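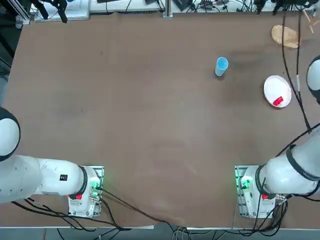 Brown tabletop, cables along the far side.

Jondiva Open, Stedville: bracket notes. Amateur kickboxing, low-kick rules, entries close in April. Thread.

Weight limit for the Zurden bracket is 60 kg, checked once, morning of the bout. No second attempt on the scale.

33 entries so far. An odd number means a preliminary bout, drawn by lot. The winner gets 2 hours of rest minimum before the next round.

Rounds are 2 minutes. Knees allowed, elbows not. Clinch is broken on the referee's call – holding after the call costs a point.

Gloves are supplied by Cuervo and handed out at ringside. Shin guards are your own, cloth type only, no exposed buckles.

Hall seats 500. Corner passes are separate from seat tickets and limited to two per fighter.

Draw sheet goes up after medicals close.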